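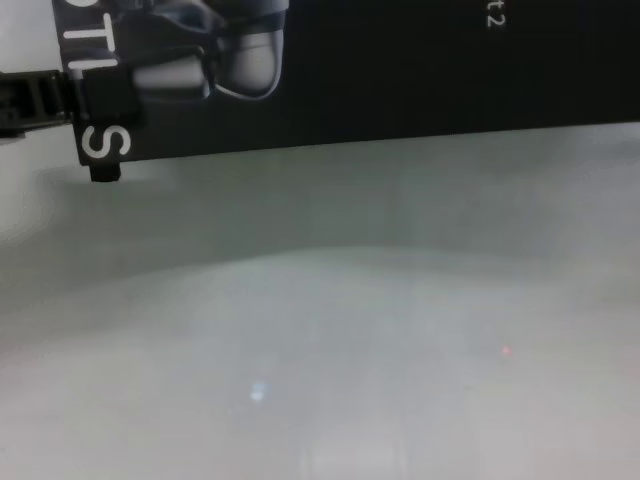

Chapter 3
The Box and What It Says

Before anyone touches a product, they meet its box. The box has been working on them for a while by then. It has picked a color, chosen its photograph, and decided how loudly to announce its own name. Students of retail tend to skip this part and hurry on to pricing, where the numbers are. This chapter asks you to stay with the cardboard a little longer.

Consider the black box. At some point the makers of small, costly things agreed that black meant serious, and that white capital letters on black meant serious and expensive. When Quintero moved its desk lamps out of plain brown cartons and into black ones, the lamp stayed the same and the price went up by 55 dollars. Customers wrote in to praise the improved lamp.

Black has its drawbacks. It shows fingerprints, it scuffs at the corners, and under store lights a glossy panel turns into a poor mirror. Rory MacKinnon, who ran the packing floor at Tivent, kept a shelf of returned boxes that had nothing wrong inside them. The lids had been scratched in transit, and the buyers felt cheated. He counted nearly 400 in one January.
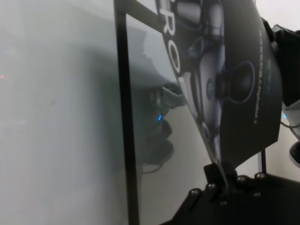
Then there is the direction of the type. A brand name set sideways along one end can be made very large, and the price of that size is the reader's neck. Designers defend the practice on the grounds that a box spends much of its life standing on end in a stockroom. It spends the rest of its life lying flat on somebody's table, where the name has to be read with the head on one shoulder – a posture that rarely appears in the sales presentation.

The photograph has a simpler job. It tells you what is inside, or what the maker hopes you will feel is inside. A gray product shot in soft light against black will look calm and slightly heavy, whatever it weighs in the hand.

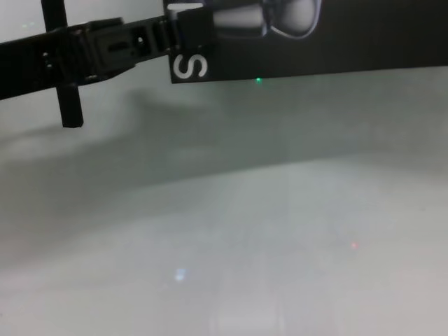 Figure 3.2. Sideways lettering and a grayscale photograph of eyeglasses on a black box.

As you read, keep one empty box beside you, preferably one you have been unable to throw away. Most households have a closet full of them. We will begin with the lid.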